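Bench notebook, cell 2, Sunday 22nd October
Drive insertion: going through the Valente handling rules

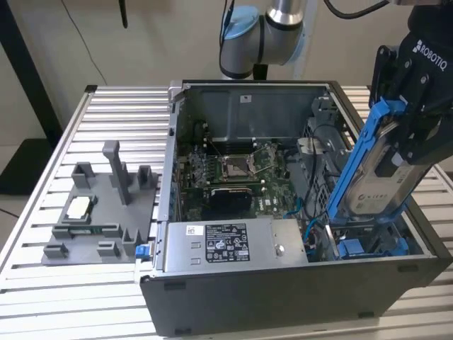
Teguh Rahman thinks I'm being unfair to the Valente rules. According to him a rule that is half right still stops people doing the stupid thing, and I should try writing a better one before crossing any out.

Fine. Rule by rule, then.

Rule 4, force limit of 40 N on any part going into a chassis. Where does 40 come from? I went back through the May draft and it was there already, no source. A bare limit says little anyway when the drive goes in at a tilt. I'd want a limit for each stage and a note of who measured it.

Rule 7, drives to be held by the caddy only. Agree. Keep it.

Rule 9, operator to "remain attentive". Can't be checked, can't be failed. Cross out, or say where the stop button has to be.

Rule 11, side panel off and case flat on the rails before the arm is enabled. Sensible, but it says nothing about fixing the case down. Fesemel's version does, in one line. Why did we drop it?

The Bitach checklist has 46 items. I don't believe anyone reads past the first page, and the ticks on sheet 805 are all in one long stroke of the pen.

To do: ask Fumano for their test method in writing. Teguh to draft 4 and 9, as he's so keen. Leave the gripper speed alone until then.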